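Section 5: Starting a shift on the sorting cell

Read this section before you run the Radine cell on your own for the first time. It covers the start of a shift, loading, and what to do when the cell stops and waits for you. Cleaning and cable checks are in the next section.

What changes for you

Before the cell came to Clekgate, packers sorted stationery and small toiletries into trays by hand for most of a shift. The cell now does the picking. Your job is to load it, check its trays and deal with the items it can't handle. One person looks after 2 cells. The target per cell is 1,325 items a shift, and this is a target for the cell. It is not used in anyone's appraisal.

Before you start

1. Sign in at the panel with your own badge. Do not use a badge left in by the last shift.
2. Read the handover note. If it says "hold", leave the cell off and speak to Joyce Laizer.
3. Look at both arms. They should be still, with the status lamp showing steady white.
4. Check that no cable is trapped under an arm.

CAUTION: Never reach into the enclosure while the lamp is green. Press PAUSE and wait for white, even to pick up one dropped item.

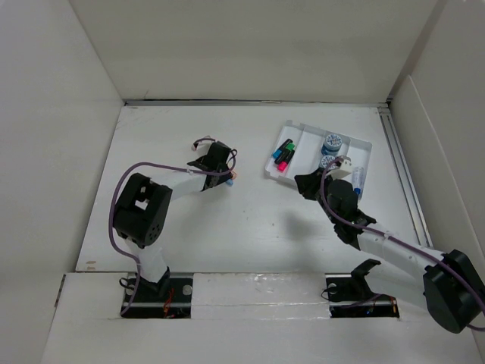 Loading is done from the near side, with the cell paused. Fit the tray so that both arms can reach it, and keep each kind of item to its own part. Markers go together in one compartment, as the black ones do at the left of the tray, and the jars and the bottle go further along. It is fine to leave a section empty between them. Make sure the camera on each arm is free of smears, and leave the purple cables to hang as they were fitted.

5. Step back behind the yellow line and press START.
6. Stay with the cell for the first 3 picks, then carry on with your other work.

When the cell asks for help

The cell pauses and sounds a short tone after two failed tries at the same item. Press PAUSE, take the item out by hand and put it in the blue tub. Press RESUME. Write the item code on the sheet — the Boklow engineers use these sheets when they adjust the grip settings.

Note: If you get the tone again within around 5 minutes, stop the cell and call the shift lead. You will not be marked down for stopping it.

Breaks and job rotation

Packers move between the cells and the hand bench at mid-shift. Hajnalka Vörös keeps the rota, so ask her if you want more or less time on the cells. Pause both cells before you go on a break, unless someone signed off on this section has taken over.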